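Home Products Software News Careers Contact

News
3 min read

Brillgate releases Kedix 7, with a new planner for close-fit assembly

Brillgate has released version 7 of Kedix, its motion planning and simulation software for robot arms that put small parts together. The new version is out in February for all current users, and it brings the biggest change to the planner since the product began.

Until now, Kedix treated an assembly job as two separate problems. One part of the software worked out how to move the arm to the right place, and another took over once parts were close enough to touch. The handover between the two was where most of our users lost time. A path could look perfect and still leave the gripper at an angle that made the last few millimetres impossible, and the only cure was to go back and move the waypoints by hand.

Kedix 7 plans the whole job in one go. The contact stage is worked out first, and the approach is then built backwards from it, so the arm arrives already lined up for the part it has to fit. We have been running it in-house on gears, pegs, clips and bearings for months and we are really pleased with how it behaves!

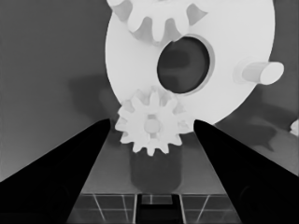
Gear trains were the test we kept coming back to during development. They ask a lot of a planner: the bore has to line up with its shaft, the teeth have to find their gaps, and the fingers need somewhere to go when they let go. In our simulated gearbox task the small spur gear sits between the two black fingers, right at the lower rim of the large round plate, with a dark post underneath it. There is very little space to work in on that side, and the planner now takes the shape of the fingers into account when it picks a grasp, along with the room they will need to open again.

"I used to keep a notebook of start positions that were known to fail," said Remzi Akbulut, who leads the planning team. "There were 87 of them by the end of last summer. We turned the notebook into a test set, and every change to the planner had to face it before anyone was allowed to get excited. I still got excited - but I did wait for the results."

The regression suite that grew out of that notebook now holds 860 simulated runs and is included with the release. Users can add their own parts and run the same checks overnight on an ordinary workstation.

Other changes in this version:

Contact settings are kept with each part, so a gear brought into a new cell keeps its friction and clearance values.
The scene viewer opens large assemblies faster and can step through a plan one contact at a time.
Error messages name the two surfaces that collided. This was the most requested change on our user forum, by a long way.
Plans can be exported to Kenano cell controllers without the separate converter.

Piątek, which builds test benches for small gearboxes, has had an early copy since the autumn. Ertuğrul Polat, its automation lead, said: "We gave it a part we had more or less given up on, a planet gear with hardly any chamfer. It came back with an approach from the side that none of us had tried. I spent the rest of the afternoon feeding it other awkward parts to see what it would do."

Version 6 projects open in Kedix 7 without conversion, though saved paths will need to be planned again to use the new method. The old planner stays available as an option for the whole of the version 7 series.

The free trial covers assemblies of up to 200 parts and includes the gearbox task, along with its test set. Release notes and installers are on the downloads page, and questions about moving from version 6 can go to the support desk.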